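Can a club loan out a player who is already on loan to them?

Posted in Football Rules and Transfers

Our league's registration form for Clarside has a player listed as "on loan from Baleton." Clarside now wants to send him to Kunow for the second half of the season. He has 4 appearances so far. Does the paperwork go through Clarside or Baleton? The window closes in December.
raju_left_back

Mohandas Poduval
A borrowing club can't loan a player onward in most competitions. The registration is held on a temporary basis and the parent club keeps the permanent one. The usual order is:

Baleton recalls the player, if the loan agreement has a recall clause. If it has none, both clubs and the player sign an early termination.
Clarside returns the temporary registration to the league office.
Baleton signs a new loan agreement with Kunow and files it before the window closes.

Check the limit on clubs per season as well. Many leagues let a player register with three clubs but play official matches for only two. Appearances for Baleton before the first loan count toward that. In our handbook it is on page 134, under temporary transfers.

touchline1000
Pretty sure you just email the league and they change it. We did that once with a keeper.

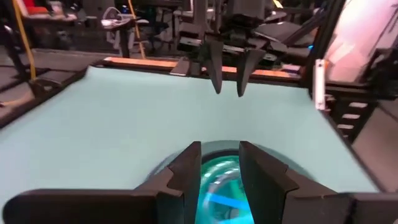 offside_dave
The email route only works for a correction to an existing form. A change of club needs a new one, signed by the parent club, the new club and the player. Ours took 4 working days to clear, and he could not play until the confirmation came back. Also look at who pays the wages after the recall date. If the termination doesn't say, they go back to Baleton.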